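Dastetti Approves First Phase of Robotic Kitting Purchase

December 20, 2025

Dastetti has approved the purchase of three robotic workstations for its parts and service center at Vudadcombe, the company announced. The first station is to be ordered in February, and the remaining two will follow once the first has passed its acceptance trial.

The stations will handle the sorting of small components and the loading of equipment cases into bench racks. Both tasks are now carried out by hand on two shifts. The company said no positions will be removed as a result of the purchase and that bench staff will be offered training on the new equipment.

Planning for the purchase was led by Hajar Nasr, director of operations, and relied on simulated work cells prepared by the engineering firm Prisovel. The simulations allowed the planning group to compare table sizes, mounting positions and rack layouts before any supplier was asked for a price. 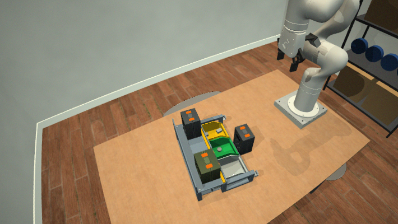

Simulated work cell for the Vudadcombe center, with the arm mounted on the table beside a rack of open bins and upright cases.

"We wanted to settle the layout before we settled the budget," Nasr said. "In our last equipment round, we bought the machine first and then paid a second time to make room for it."

Under the approved plan, 50 percent of the project budget is set aside for the arms, their grippers and their mounting plates. A further 29 percent will go to racks, benches and changes to the floor area. Training and the first year of service account for 15 percent, and the balance will be held in reserve.

Chandrasekhar Amin, who heads the finance office, said the reserve may be used only for safety equipment or for replacement gripper parts. Any other use will require a new request. Amin added that leasing was considered for the first station but was set aside when the terms offered did not cover changes to the gripper.

The planning group also reviewed the space needed around each bench. The simulated room includes a tool cabinet and a wall panel for hand tools, and planners used it to study how staff would reach stored items with an arm in place. As a result of that review, the walkway behind the first station was widened on the final floor plan.

Mounir Amrani of Prisovel said the rack design had the largest effect on the final estimate. An early version called for separate fixtures for bins and cases. Combining them in one rack reduced the number of custom parts and shortened the expected installation period.

Suppliers will be asked to quote for the arm and the gripper as separate items. They must also state delivery times, the cost of spare parts and the terms on which software updates are provided. Quotes that give only a single package price will be returned for revision. 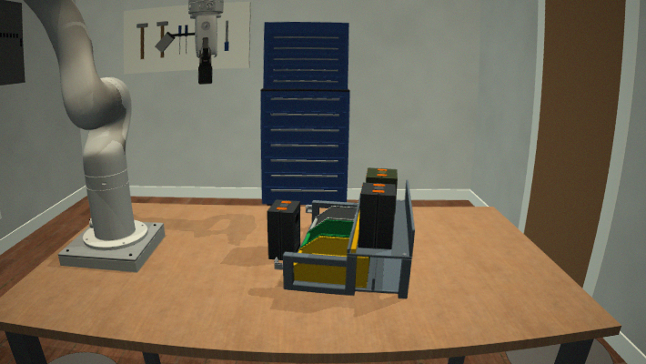
Trial and Next Steps

The first station will be installed in the Keane building, where the floor has already been inspected for the added load. Mostafa Abdel Hamid, the site manager, will oversee the acceptance trial and report the results to the operations office.

The trial will measure placement errors, stoppages and the time needed to change from one rack layout to another. Orders for the second and third stations will be released only with the written approval of both the operations and finance offices.

Lahcen Filali has been named purchasing contact for the project. Suppliers that wish to receive the full equipment specification should write to the Dastetti purchasing office.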